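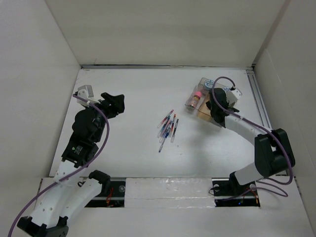

How often should you sort out the pens and bits in a desk organiser? Twice a year is plenty, and once is fine if you put things back as you go.

I don't, obviously. My see-through organiser at home had got to the stage where I was buying new pens because I couldn't face digging for the old ones (I do this with scissors too!). So on Tuesday, after tea, I tipped the lot out and started again.

There were 51 pens in there. Fifty-one! I scribbled with every one of them on the back of an envelope, and the dead ones went straight in the bin — including a green one I'd been loyal to for years. 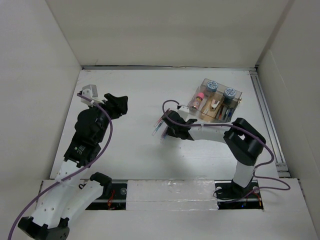 Stationery Club, posts by Isla Bright

Three slim pens is my new limit for the desk itself, with everything else kept in the box. A clear or smoky one suits me best, as I forget anything I can't see. Small things go in first, then the pens. Mareike Kasten from club swears by standing hers up in an old mug, but mine always topple over.

I still haven't found a home for the spare refills. They're in my coat pocket for now, and I've got until July's meeting to come up with something better.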